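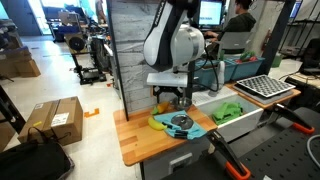
Last updated: 13/01/2020

I am so in love with butcher block right now! I spent most of November going back and forth over tops (Kiprono Mugo will tell you how many samples I made him rub with his thumb) and wood won, and every time I walk in I'm glad all over again. Look at how well the toy food sits on it. The banana and the corn practically glow next to that light blue cloth, and I'm including the little green vegetable too, even though it's hiding at the back.

The cloth is my favorite cheap trick. Spread one flat near the front edge and you've got a place for whatever you're in the middle of using - a marker, a round metal disc - and the odds and ends stop wandering. I do still leave far too much out. My rule is supposed to be one cloth's worth of stuff at a time, and I break it by lunch.

Spray bottle stays standing up where I can grab it, and the green cloth gets dropped in the white bin. I don't fold them. I tried folding for 9 days and then gave up, and the bin is so much happier.

I'm also very fond of the two teal boxes at the back. Teal with orangey wood! I wouldn't have picked it off a chart, and now I want it everywhere.
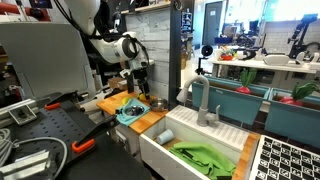 Last edited Monday by Kiprono Mugo

Now the sink. A white farmhouse sink, with a ribbed drainboard along the back and a gooseneck faucet in light gray, and I could go on about it all day. The tall curve of the faucet is what sold me, plus having just the one lever. I had a list of 2 other sinks, both perfectly sensible, and I haven't thought about either of them again.

Bright green towel in the basin, pale blue cup on its side, and the blue cloth all crumpled on the counter with a shiny bowl on top. I like it that way - it looks like a kitchen somebody uses. The steel pot needs a proper home, though. I keep parking it on the counter next to the cloth, and I'd love a hook or a low shelf for it before I buy one more thing.

Next up is oiling the wood, especially the strip beside the sink. If you have a favorite oil, leave me a comment!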